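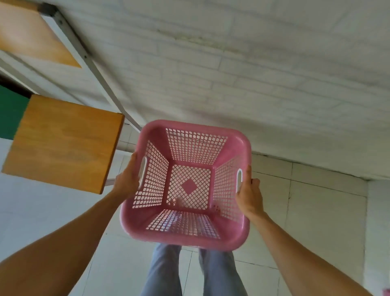

A laundry basket with perforated sides, carried with a hand on each side.

Search this site Enter keyword Go

Fuvalura Housing Services
Household Guidance: Baskets and the Shared Laundry

This page applies to residents of Jellus House and the Potgieter Street units who use a shared or public laundry. It replaces the section on baskets in the former residents' handbook. The advice on washing doonas and curtains remains in a separate guide, available from the office.

Choosing a basket

A plastic basket with mesh or perforated sides is suitable for most households. Air can reach the contents from all sides, and the basket may be rinsed under a tap and left to drain. Solid tubs are preferred for soaking and for carrying items that are dripping, but they should not be used to store damp washing overnight.

Residents are advised to check three points before purchase. The rim should be thick and smooth, without moulding seams that catch on knitwear. The grip openings should admit four fingers without pinching. The basket should pass through the front door of the unit while being carried, elbows included; the doors at Potgieter Street are narrower than those at Jellus House and several residents have had to exchange larger models.

Cane and wicker baskets are attractive in a bedroom but are not recommended for wet loads. Untreated cane will mark light-coloured cotton. Where a cane basket is already in use, a removable cotton liner should be fitted and washed with the towels.

Households that share a laundry trip may find it convenient to keep two baskets of the same style, one for soiled items and one for clean. Identical baskets are easily confused. A strip of ribbon or a luggage tag tied through the mesh near one handle is sufficient to tell them apart, and can be cut off when the basket changes use. Adhesive labels are less satisfactory, as they lift in humid rooms and leave a residue that collects lint.

Filling and carrying

Fill the basket to the level of the grip openings and no higher. A heaped load obscures the floor ahead and will shed socks. Place heavy items such as jeans and bath towels at the bottom, in the middle, with shirts and underclothing over them.

Hold the basket with both hands, close to the body at waist height. On stairs, carry a smaller load on one hip and keep the other hand on the rail. Detergent should travel separately in a closed container; a bottle laid on top of the washing will sooner or later leak through the base.

Tiled floors in laundries become slippery when water or powder has been spilt. Closed shoes with a rubber sole are recommended. Spills should be wiped up by the person who finds them, using the mop provided.

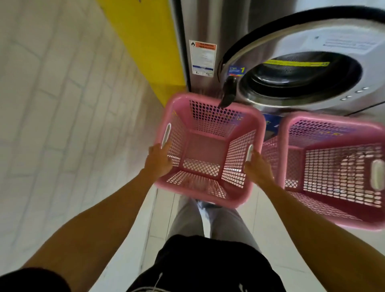
Basket held by its handle cutouts at a front-loading washing machine.

Loading and unloading a front-loading machine

1. Inspect the drum and the fold of the door seal before loading. Coins, hairpins and baby socks are the items most often left behind.

2. Empty all pockets into a dish or bag kept for the purpose. Tissues are the principal cause of complaints about lint.

3. Shake each garment loose as it goes in. Sheets should be fed in by one end and not rolled into a ball.

4. Leave a hand's width of space between the washing and the top of the drum.

5. When the cycle has ended, bring the basket close beneath the door and draw the washing out into it. Long items such as sheets and dressing gowns should be gathered in both arms first so that the ends do not trail on the floor.

6. Run a hand around the inside of the drum before leaving the machine.

Baskets should not be left on top of machines or in front of doors while a cycle is in progress. They may be placed on the folding bench or against the wall. A basket left unattended at the Jellus House laundry after closing will be moved to the shelf in the foyer and held for 16 days. Enquiries concerning mislaid items should be directed to Yolandi Swanepoel at the office.

Cleaning the basket

A basket used each week should be washed once a month. Stand it in the shower or on the grass, brush the mesh inside and out with warm water and a little dishwashing liquid, and rinse thoroughly. An old toothbrush is the best tool for the corners and for the underside of the rim, where grey fluff gathers. Dry in the shade. Prolonged sun will fade coloured plastic and make it brittle.

Where mould is present, use a solution of one part white vinegar to four parts water, leave for 25 minutes, then brush and rinse. Vinegar must never be mixed with bleach.

Small cracks in the mesh can snag fine fabrics. Nobuhle Visser, of unit 182, has contributed the following method, which the office has tested and found satisfactory: smooth the broken edge with a fingernail file, then bind it with a few turns of white cotton tape, stitched and not glued. A crack that reaches the rim or a handle cannot be repaired safely, and the basket should be retired to toy storage or recycling.

Storage between washes

Empty baskets of the same style will usually nest. Store them upright, off the floor where possible, and allow a gap behind for air. Soiled clothing should not remain in a basket longer than 7 days, and damp sports clothing should be hung over the rim or on a rail until wash day.

The Kikeck folding trolley kept in the Jellus House foyer may be borrowed for heavy loads. It is to be signed out in the book and returned by 9 pm. The trolley will be unavailable for part of June while its wheels are replaced.

Suggestions for this page may be left with Themba Mokoena at the front desk.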